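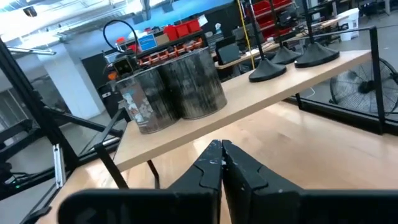
Clillville Hall Users' Group
Minutes of the meeting in May, held in the small room, start 19.30

Present: Hilde Verschueren (chair and minutes), Mr Michiels, Mrs Gastlow, the two members for the paint evenings, one member for the choir. Apologies were received from the Flarnau theatre group.

1. Minutes of the last meeting
These were approved with one correction. The sum for the window repair must be 994 euro and not 949. Hilde has changed it in the book.

2. The long table in the workroom
The long table with the light top and the black folding legs was discussed. Mr Michiels would like to have it back in the big room for the May market. The paint evenings would like to keep it where it is, as they have no other table of this length. It was agreed that it goes to the big room for the market only and comes back the same evening. Two persons must carry it. The last time it was pulled over the floor and there is now a mark near the door.

The members were asked again to put something under their work. The top is still pale and smooth and we want to keep it so.

3. The two metal cans
The two big cans on the table are very dirty on the outside, with drip marks and rust-coloured smudges. The label on one of them is peeling off and it is faded. Mrs Gastlow asked if they can be thrown away. The paint evenings answered that they use them every time and that new ones are not necessary. After some discussion it was decided:
- The cans stay, but not on the table. They get a place on the floor, on a piece of old cardboard.
- The old label is taken off and a new one is put on, with the name of the group.
- Before they are moved, somebody looks what is in them. Remains of paint go to the recycling park and not in the sink.
Action: paint evenings, before the next meeting.

4. The stands with the round bases
The heavy black bases with the poles are also on the table. The choir said they are not theirs. Mr Michiels thinks that they belong to the theatre group. Hilde will write to Flarnau and ask. Until there is an answer, they may stay, but they are heavy and should stand at the end of the table and not in the middle. The yellow cable which hangs there should be tied up higher.
Action: Hilde.

5. Money
There is 900 euro in the account after the heating was paid. A sum of 50 euro was given free for labels, cardboard and a new broom. Mrs Gastlow will buy these and bring the receipt.

6. Any other business
The choir asked for a second key. This is moved to the next meeting, when the list of keys will be ready. At this moment there are 9 names on it and two of them have left Clillville.

The meeting was closed at 20.50.

Hilde Verschueren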